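How to wash a fluffy throw without matting it

Shake the throw outside first and pick off any lint. Check the label - if it says dry clean only, stop there.

Turn the machine to cold and the gentlest spin. Use 2 spoons of liquid detergent and no fabric softener, which coats the fibers and makes them clump. Wash the throw by itself.

When the cycle ends, press the water out with a towel. Do not wring. Lay it flat on a rack, or tumble on air only for 10 minutes at a time, shaking it between rounds.

Once it is fully dry, brush it lightly in one direction with a soft pet brush. Work in small patches and hold the fabric flat with your other hand.
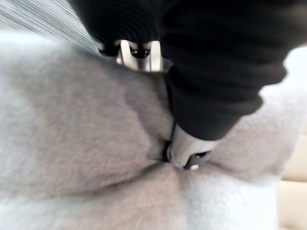 Undalo Home Textiles Care Team

Page by Ffion Nicholas. Last checked in July.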